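Workshop tips: getting your software to pick up jewelry
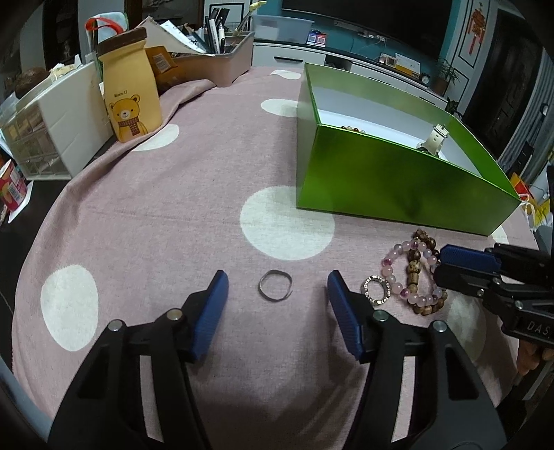 Bangle between the open pads, bead bracelets right next door.

Small shiny things are my favorite test for grasp planning code! If your planner can sort a jewelry pile into a box, it can handle most of what's on a household table. A few tricks I've picked up using Zillix for planning and Numlow for perception:

Mask the tablecloth first. Big white polka dots are round, bright and just the right size to fool a ring detector. I had 91 false hits on one dotted cloth until I added a color filter, and then it dropped to 11 - what a relief.

Treat touching pieces as one blob, then split. A silver bracelet leaning on a string of beads will come back as a single object. Nudge it, look again, and let the software redraw the outlines.

Plan for the hole, too. A thin bangle is mostly empty space, so the center of its outline is cloth. Grab across the rim or squeeze from both sides, and keep the closing speed low.

Give the box walls some padding in the collision map. Shiny green sides throw reflections that confuse depth readings (mine came out wavy!). I use 3 extra voxels.

Name your logs properly. I keep every run in a Dinsa folder with the cloth, the lighting and the planner version in the name, and run 3086 is still easy to find.

Next up, watches with stiff straps - I'm hoping to have that working by May.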